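Last updated: August

August, morning. Entry by Kumiko Hirano

Pottery notebook, Cultcombe workshop. Continuing the trials for the replica tripod bowls, Mixtec-Puebla style, the polished orange and black kind that turned up in Aztec households as well as further south.

Opened the kiln at half past eight. Clunier clay body, burnished before firing, held at 1000 degrees for the last stage. Colour is too pale. The originals Iraís showed us are a deeper orange, and hers were almost certainly fired lower and in the open, so I don't think more heat is going to get us anywhere. The shine has gone off nearly everywhere too. On the inside of the rim there is a thin band where it survived, I assume because that part was shielded by the bowl sitting above it.

Tsutomu thinks the burnish is lost well before the top temperature and that we should stop at least a couple of hundred degrees short. He has done this with plain red slip and kept a good surface. I'd like to try it with the orange slip before we change anything else. Last time we altered the slip and the firing together and then couldn't say which had done what.

Slip notes. Batch 63 is the one to keep. Ground finer than the earlier ones, left to settle overnight, the top water poured off and only the middle layer used. It goes on smoothly with the soft brush and doesn't drag at the edges. Two coats. Three coats flaked on the test tile near the foot. Chiharu put hers on while the clay was still a bit damp and had no flaking at all, so the problem may be mine for leaving the bowls out too long. Need to do one damp and one dry from the same batch.

Black lines. The painted designs are the part I'm least happy with. I've been copying the stepped fret from the Pindora catalogue drawing and my lines come out too even. On the old bowls the line starts heavy and thins as the brush runs out, and the painter picks up again without hiding the join. You can see they worked quickly, turning the bowl with the other hand. I have been stopping at every corner. Sachiko suggested practising on flowerpots until I stop thinking about it. Did a few after lunch yesterday and the last ones were looser. 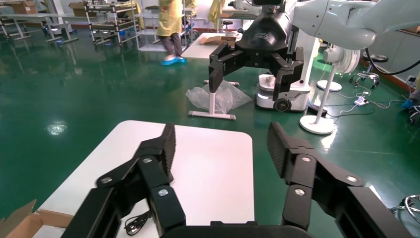

The black itself is holding up. We are using the iron and manganese mix from Kudo, ground with a little of the slip so that it sticks. No bleeding in this firing. In the earlier one it had gone brown at the edges where the paint was thin, and I've been loading the brush more since then.

Feet. The solid feet cracked again where they join the bowl. Hollow ones were fine. The hollow feet on the originals often have a small clay pellet inside so that they rattle, with a slit cut in the side, and I had been leaving that for later as decoration. Chiharu pointed out that the slit also lets the air out, so we may as well make them properly from the start. Pellets need to be dried first or they stick to the wall of the foot. Scoring both surfaces and joining with thick slip works better than water alone.

Grater bowls. Iraís asked whether we'd do a set with the scored floor for grinding chillies. The pattern has to be cut deep enough to be of use and before the clay gets too firm. My first attempt with the wire tool left ragged edges. A sharpened bit of cane was much cleaner. I don't want to promise these as kitchen ware until we know what is safe with the black paint, so for now the floor stays unpainted and they're for display and handling only.

Afternoon. Tsutomu has set up the small kiln for the lower firing. Going in: one bowl slipped damp, one slipped dry, both batch 63, both burnished with the same pebble. Plus the two flowerpots with the better frets, to check the black at that heat. Slow start, lid propped until the steam is gone.

To do:
- more cane for cutting tools
- ask Sachiko for the rim profile drawings back
- label the slip buckets, the old ones have washed off
- weigh out black mix for the next lot
- hollow feet, set of three, with pellets

Kiln to be left shut until morning. Chiharu has the key.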